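**Lellaleo at the Skelirov, anyone going again?**

**pliebox** wrote:
Saw the second night of Lellaleo, the new evening-length piece by Rimantas Urbonaitė. Seventy minutes, no intermission, 16 dancers in gray. I liked the first half a lot. The long duet on the stairs is the best thing he has made for the company. After that it lost me. Has anyone seen the second cast?

**marta_k** wrote:
I went with the second cast on Thursday. The duet is slower and I thought it was better for it. I don't agree about the second half. The group section with the chairs needs a second viewing, because the counts shift under you and you only hear it when you know it's coming.

**oldstandee** wrote:
I've had standing room there since the house reopened and I'm with pliebox. He used the chairs in Gristus too, and in Gristus they meant something. Also the music is on tape. For 68 a seat I expect an orchestra.

**marta_k** wrote:
The score was written for tape. There are no parts for an orchestra to play.

**fouette5**
July 9, 2019

Answering the first question: yes, going again in the last week. Balcony left, row 5. The side view is fine except for the start of the stairs duet, when you lose her completely. 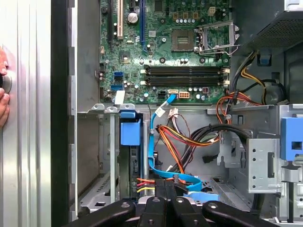
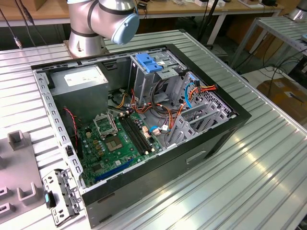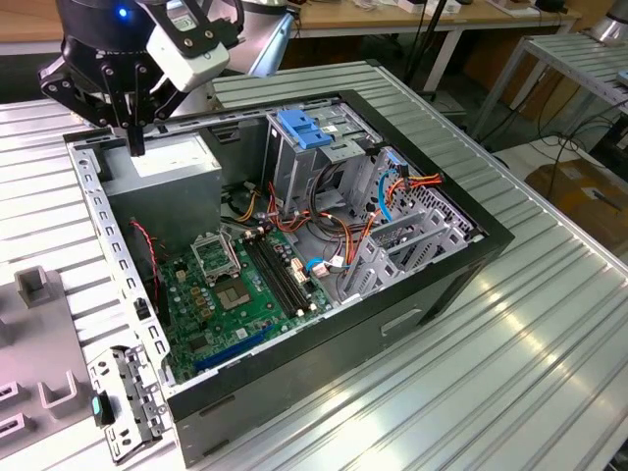

The open computer case is in all three.

Back to the tape. I don't mind it, but it was too loud in the balcony on opening night, and the low notes made the rail buzz. An usher told me they had already had complaints. Was it better by Thursday?

**marta_k** wrote:
Fine on Thursday, but I was in the orchestra seats.

**pliebox** wrote:
Still loud on my night. How full is it upstairs? The house holds 1,632 and I'd guess there were 500 empty seats.

**oldstandee** wrote:
They closed the top tier and moved people down. Same as they did in January for the triple bill.

**marta_k** wrote:
January was snow. You can't compare the two.

**oldstandee** wrote:
I got there in the snow. So did plenty of others. New work by Urbonaitė used to sell out before the cast list went up.

**fouette5** wrote:
The cast list for the last week is up now, by the way. First cast Friday, second cast for both shows on the closing day. I have a spare for the matinee if anyone wants it, same row, face value. Send me a message.

**pliebox** wrote:
Message sent. I'll give the chairs another try.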